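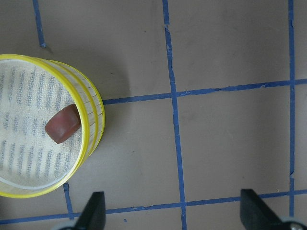 Sunarineの丸い入れ物「Meredith」レビュー 2648円を出すほどのものか
2024/08/08

商品ページの文句をそのまま信じると、この入れ物ひとつで食卓も玄関も洗面所も片づくことになっている。そんなわけはないだろうと思いながら買った。税込2648円、送料は別。丸いだけの入れ物としては安くない。

買ったきっかけは、Warowのセールで隣に並んでいた角型のほうが売り切れていたから、という程度のものだ。丸型に思い入れはない。丸い入れ物は棚に並べると隙間が無駄になるし、隅に手が届かないという角型の欠点も、自分は困ったことがない。

見た目
縁の黄色は思ったより強い。レモンの皮の色で、落ち着いた部屋に置くとそこだけ浮く。側面はクリーム色に細かい縦筋が入っていて、こちらは悪くない。光の当たり方で編んだようにも見える。ただ、編んだものの手触りを期待して買うと肩すかしを食うと思う。通販の小さい写真で判断した人の感想がきれいに割れているのも、たぶんこのあたりが原因だ。

底には白地の布。青みがかったグレーの短い縦線が、筆で置いたように並んだ柄である。柄そのものは気に入った。問題は布を敷くという発想のほうで、粉の出るものや汁気のあるものを入れる気がなくなる。個包装の菓子か、鍵か、せいぜいそのくらい。食卓用とうたうなら、布なしの状態の写真も商品ページに載せておくべきだろう。

容量
直径は210ミリと書いてある。数字だけ見ると十分そうだが、底が平らで丸いので、小さいものをひとつ入れると広い床にぽつんと残る。逆に長いもの、たとえば菜箸やリモコンは斜めにしか入らない。リモコンを入れている人の写真をよく見かけるけれど、あれは頭が飛び出しているのを気にしない人の使い方である。

持ち運び
縁は指をかけやすい。ここは素直に褒めておく。横から抱えるより、上から縁をつまんで移すほうが楽だ。ただし片側だけをつまめば当然傾くので、中身が多いときは両手を使う。持ち手がないことを「すっきりしたデザイン」と呼ぶのは、売る側の都合だと思う。

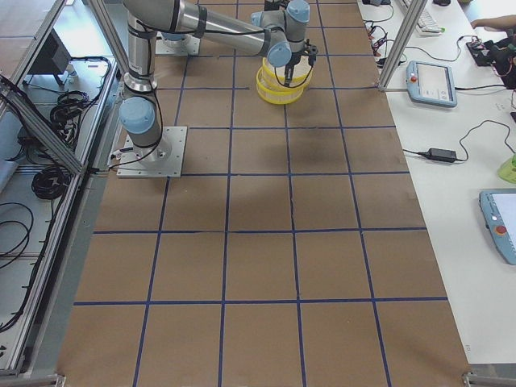
手入れ
布は外して手洗い、本体は拭くだけ、と説明書にある。乾くまで布なしで使うことになるが、替えの布は別売りで、しかも欠品中だった。問い合わせたところ返事まで7日かかり、内容は「入荷未定」の一行だけ。布が売りの商品で布が手に入らないのでは、話にならない。

3週間使ったところ、布の端がわずかに浮いてきた。押さえれば戻る。戻るが、朝になるとまた浮いている。気にならない人もいるだろうし、私は気になる。

普通のボウルではだめなのか
結局いちばん言いたいのはこれだ。前から使っている陶器のボウルがあり、しばらく並べて使ってみた。陶器は重くて、落とせば割れる。けれども座りがよく、果物でも煮物でもそのまま入れられて、終わったら洗って伏せておけばいい。布の柄で悩む必要もない。

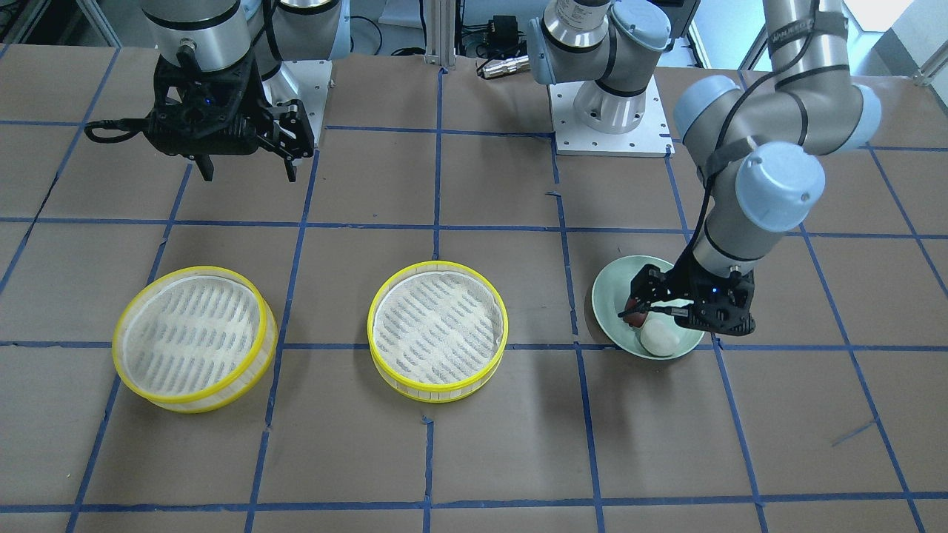
比較に使った淡い緑の陶器ボウル

同じものを買った友人のTegwen Pumphreyは正反対の意見で、軽いから出しっぱなしにせず棚に戻す気になるのだという。たしかに陶器のほうは一度置くと動かさなくなる。小さい子のいる家なら、割れ物を低い場所に置かずに済むだけでも理由になるかもしれない。うちにはその事情がないので、点数には入れていない。

Plistunanoのフェルト製の丸かごとも迷ったが、あちらは毛が付くという書き込みが多くて見送った。今から選び直すとしても、たぶん同じ順番で迷う。

買っていい人、やめたほうがいい人
黄色が部屋に合い、入れるものが乾いた小物に決まっているなら、そう後悔はしないと思う。食べ物の器として考えている人には勧めない。何でも入るという宣伝文句を読んで心が動いた人は、まず家にあるボウルで一週間代用してみてほしい。それで足りるなら買わなくていい。

評価は5点満点で3点。黄色い縁の持ちやすさで1点上乗せし、替え布の対応で同じだけ引いた。値下げされたら角型のほうを試すつもりでいる。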